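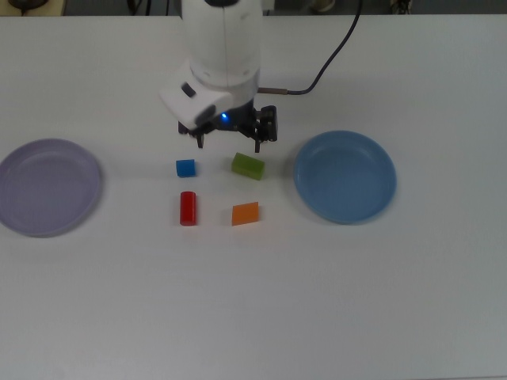

four blocks, two plates, gripper open over the middle. this is the test bench for the thing I won't shut up about

ok so a few of you asked what I've been doing with the planner rewrite, thread time. it's a sorting task, blocks go on plates, about as basic as tabletop work gets. I picked it on purpose so I'd have no excuses left when something breaks!

the stack, quickly: Hatach does perception (finds blocks and plates, spits out poses), Stirkovis is the task planner, Burden is the motion layer that turns "go there" into joint trajectories. I wrote most of Stirkovis. I inherited Burden and have feelings about it

big change this month: Stirkovis used to plan the whole sequence up front. look once, make a list, run the list. fine until a block gets nudged and the arm goes confidently to where the block was 8 seconds ago and closes on air

so now it replans after every release. new look, new poses, new plan for whatever's left. I was scared this would be slow but a full replan comes in at up to 200 ms on the bench machine and the arm is still retracting at that point anyway, so you don't feel it

perception gripe: the green and orange blocks. they've got this see-through jelly look and Hatach's depth goes mushy on them. blue cube, no problem. green one, the yaw estimate wobbles and you get a grasp rotated just enough to pinch a corner (ask me how my July is going)

my fix is kind of dumb. take the color mask, fit a rectangle to it, trust that for yaw and only use depth for the table plane. the wobble mostly went away. I'll write up the ugly cases once I've sorted through the logs
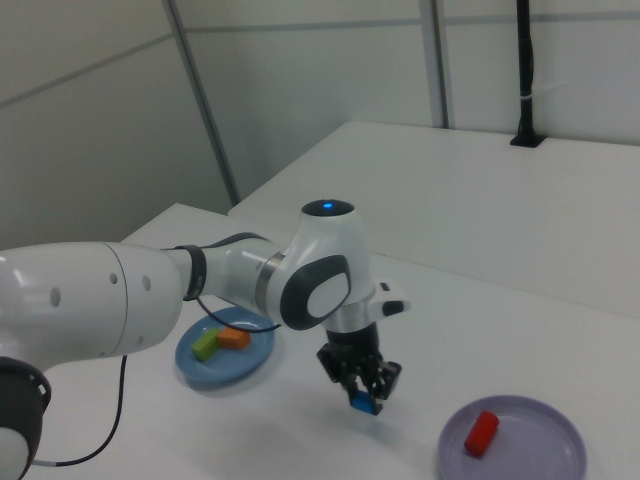 blue in the fingers, green and orange on the blue plate, red over on the lavender one

look at green and orange on that plate, by the way. orange is lying a little over green. Stirkovis thinks of a plate as one big "yes" zone and samples a drop pose anywhere inside the rim, and it has no clue that stuff already on the plate takes up room

so the next job is a real occupancy check on the placement side. I tried just adding placed blocks as collision objects in Burden and it refused to plan to the plate AT ALL, because the padding swallowed the whole inside of the rim. turned padding down, got plans, got very brave plans, turned padding back up

current idea is 3 candidate drop poses per plate, scored by distance to anything Hatach already sees there, padding left alone. if you've done something smarter on small plates please tell me, I'm all ears

also for whoever asked: yes the replay viewer is Ruddock, yes it still eats all your memory if you leave it open over lunch. version 7 is supposed to help. I've been told that before

more when the drop scoring is in. going to go fight with a config file now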